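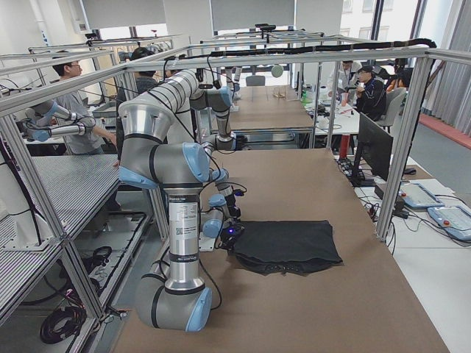 Teaching a robot to fold, according to one of the operators at Siltlow, is like helping a toddler into a coat when the toddler is made of metal and you are the one getting tired. Everyone else in the workshop seems to think this is generous to the robot.

The folding project, known as Norix, wants 4000 good attempts by the end of May. Each has to be led by a person, either by taking hold of the arm and walking it through the job or by steering it from a distance, and each counts only if the cloth ends up looking like something you might put in a drawer. Black cloth is the least popular. Creases vanish in it, and people's tempers go soon after.

A decent operator gets through 40 folds before lunch. I was given a turn and managed two, one of which was later filed under "other". Pulling the arm about by hand is oddly companionable; doing it remotely is more like buttering toast through a letterbox. The gripper has no opinion on hems and will pinch two layers as happily as one.

Drummond, which is paying for the work, would like towels next. Istier, a rival outfit up the road, claims to have got as far as shirts, though only with the buttons done up beforehand – by a person, for wages.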